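I finally gave in and cleaned out the linen closet. It took most of a Sunday, two pots of coffee, and a podcast I've already forgotten. I know I've been promising to write about this since the fall, when a few of you asked what I do with the sheets and towels that are too tired to keep and too good to throw out. Well, I have answers now, and a much emptier closet! 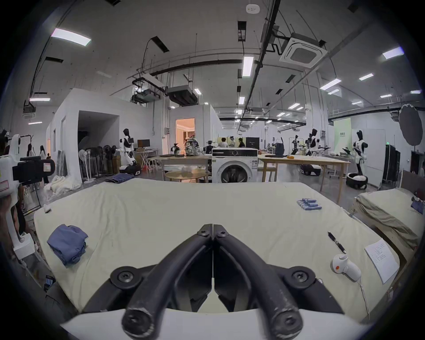 From the Giltau Mending Club - March news

First, the fitted sheets. I own far too many, and most of them go the same way: the middle wears thin where you sleep and the sides stay perfectly good. My grandmother would have cut them down the center, turned the outside edges in, and sewn them back together. I've tried it, and the seam down the middle drives me nuts (I'm a side sleeper, I find it every time). So these days I cut the good parts into big squares and use them for linings, pressing cloths, and test versions of anything I'm nervous about sewing. A sheet with one small hole gets a patch on the underside and goes right back on the guest bed.

Save the elastic too. Pull it out in one long piece if you can, and give it a good stretch before you decide it's worth keeping. If it crackles, let it go.

Towels are easier. Anything with a frayed edge gets trimmed and bound with cotton tape. Our spring order from Wuvance came in last week, 100 yards of the half-inch twill, and it's in the cupboard by the door if you want some. Please write down what you take. The clipboard is hanging right there, and I say this as the person who forgot twice in February.

Then there's the pile of single pillowcases. I don't know where the other halves go. I've been turning mine into drawstring bags for shoes and onions, and the hem already has a channel in it on some of them, so you just open up a bit of the seam, run a cord through, and you're done before the kettle boils.

I also want to put in a word for folding. I used to roll everything, and then a friend in the Boström group talked me into folding on the flat, with two people for the big stuff. It goes so much faster with a second pair of hands, and you spot the thin places while you're at it.

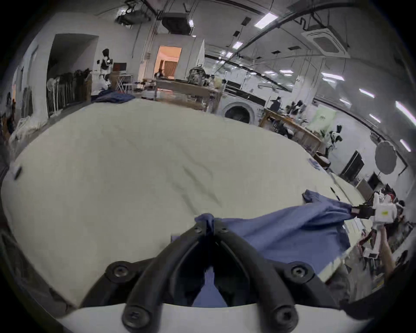 Coming up at the club

Our next session is the fabric swap, Sunday at 2, in the upstairs room at Teturura. Bring clean cotton or linen, any size bigger than a dish towel. Wool has its own swap later in the spring, so hang on to it for now.

The repair fund stands at $596 after the bake sale, and that covers a service for both of the old sewing machines, with enough left over for needles. I'd still love a decent iron - the one we have spits brown water on anything white.

If you've got a closet story of your own, send it along and I'll squeeze it into the next issue.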